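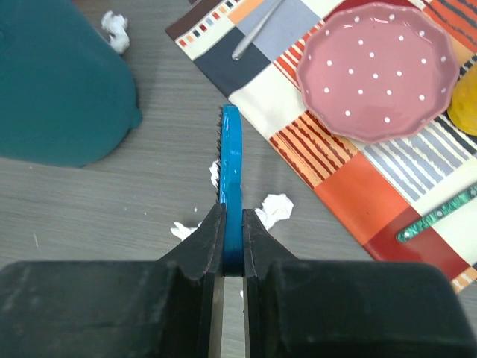

Blue hairbrush held upright in a black gripper, tissue on the gray table, grooming corner.

Progress report to the Flastier Fund
Plelau Day Room, personal care program
April 14, 2018

Dear Katia Santoro and friends at the Fund,

Thank you for your patience with us over the winter, and for the kind note you sent along with the second payment. It went up on the wall by the kettle and it has been read by a good many people waiting for their tea! I promised you a proper account of how the personal care corner is getting along, so I have set down the spending first and then the things that numbers leave out.

You gave us 1,208 dollars for the year. We have spent 700 of it so far, mostly on hairbrushes, combs, hand mirrors, washcloths and tissues, with a little going to the labeled bags our guests keep their own things in. The rest is set aside for the move into the larger room in August, when we hope to buy a second mirror and a decent lamp.

We now have 38 guests with a brush and bag of their own, which is more than I expected when I wrote to you last. Salamatu Shehu runs the morning sessions and has a wonderful way of letting people take their time. Some like to brush their own hair from start to finish, some want a hand with the back, and one or two would much prefer to sit and talk while everybody else gets on with it (we count that as taking part, and I hope you will too). The blue brushes with the black bristles have been the favorites by a long way, and I would like to order more of the same kind if the price holds.

Tidying up is the part we are still working on. Tissues get pulled out and crumpled and left lying on the table beside the brushes, and we were losing a fair bit of each session to clearing them away. Salamatu has started ending ten minutes early, with the brushes going back in their bags first and the tissues into the bin after, and most mornings it goes smoothly. We also moved the bin closer to the table, a thing I wish we had thought of months ago.

One cost came in higher than planned. Washing the cloths was meant to be covered by our regular laundry money and it hasn't been, quite. May we move a small part of the lamp money across if we need to? I would rather ask you now than surprise you later on.

You are welcome to visit any morning you like. Come before ten if you want to see the corner at its busiest, and do stay for tea.

With warm thanks from all of us at Plelau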